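Pay the people who teach the arms

Opinion

A company that puts a robot arm on a packing line will tell you what the arm cost. Ask what it cost to teach it and you usually get a shrug. The teaching is booked under setup, or training, or it is folded into somebody's regular shift. I think that is a mistake, and I think it is making the robots worse.

I spent most of last winter on the teaching side at Klinhom, which sorts electrical parts for repair shops. The work goes like this. You stand at a station with a pair of handles, the arm copies what your hands do, and the computer records the whole move. Pick up a part, carry it over, let go. Then you do it again. A good session gives you 30 usable recordings before your shoulders start to complain. My best week came to 316, and I would not want that week back.

People who have never done it assume the hard part is running the machine. You get used to the machine in five days or so. The hard part is that you have to decide, every time, what a good pick looks like, and then do it the same way when you are bored. If you bump the side of a bin on the way in and keep going, you have just taught the arm that bumping is fine. If you pause to scratch your nose, the pause goes in too.

Wayne Sedgwick, who ran our sessions, used to throw out recordings that looked fine to me. He would play one back and point to the moment where I had closed the grip a little early and gotten lucky. The part came up, so I counted it as good. He did not. I argued with him for about a week and then I started throwing out my own. 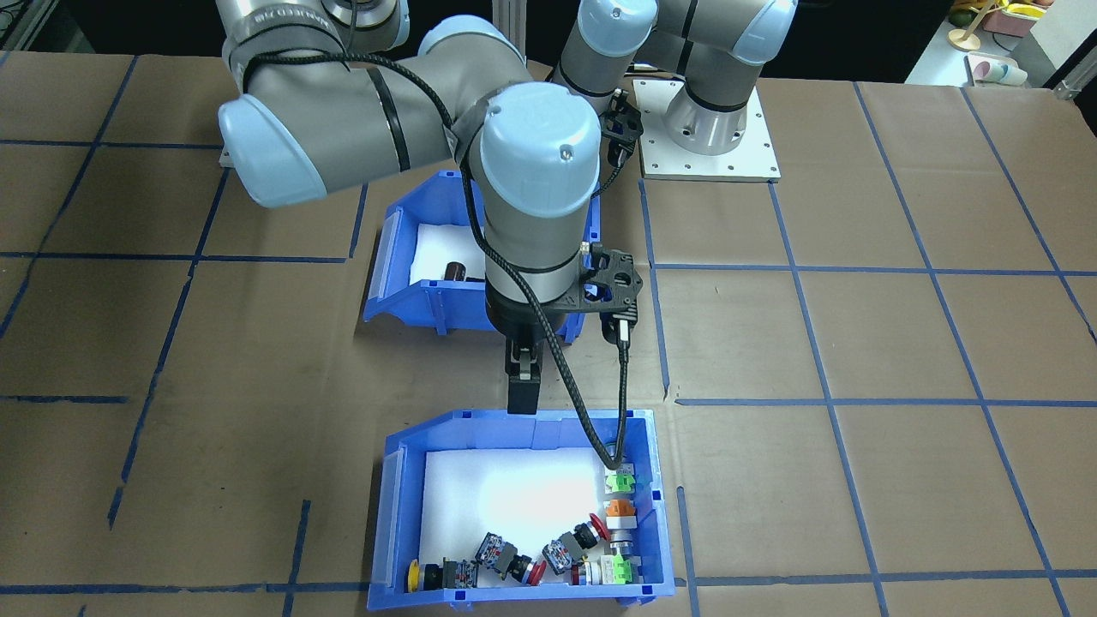
SELTVILLE, January

Push buttons and switch blocks are a fair test of this kind of work. An emergency stop has a wide red head that looks like the natural thing to grab. A contact block lying on its side gives you flat walls to close on. A part tucked into the corner of a bin may leave you no room for two fingers at all, so you either come at it from another angle or clear its neighbor first. Somebody has to pick one of those answers. The arm will carry that choice around for as long as the recordings are used.

That is skilled work. It is closer to what a shop teacher does than to what a data entry clerk does, and it is mostly paid like data entry. At Zemosport, where I interviewed afterward, the posting called the job "motion input" and paid by the recording. I asked what happened to a recording that was thrown out. It was not paid. Think about what that does. Every person on the floor now has a reason to call a lucky pick a good one, and the company will spend months wondering why its arm closes early.

The case on the other side deserves a hearing. Consolacion Pangilinan manages a line at Gukico and has bought two of these systems. She told me that the whole point is to need fewer hours of human work, and if the teaching gets expensive, the arms never get bought. She also said that later systems will need fewer demonstrations. She may be right about that. But if an arm is going to learn from 300 examples in place of several thousand, each of those examples counts for more, and a sloppy one does more damage. Fewer demonstrations is a reason to pay more for each hour of them.

What I would ask for is modest. Pay by the hour. Let the operator throw out a recording without losing money on it. Give people real breaks, because tired hands show up in the data. Keep a record of who taught what, with their consent, so that when an arm does something odd the company can go back and ask.

There is also the matter of who gets hired. At Klinhom the best demonstrators were people who had sorted parts by hand for years. They did not think of what they knew as knowledge. One of them turned every switch a little as she lifted it, so it would clear the one beside it, and she had no idea she was doing it until we watched the playback. Two weeks later the arm was doing it as well. She was still on her old sorting wage, and as far as I know she still is.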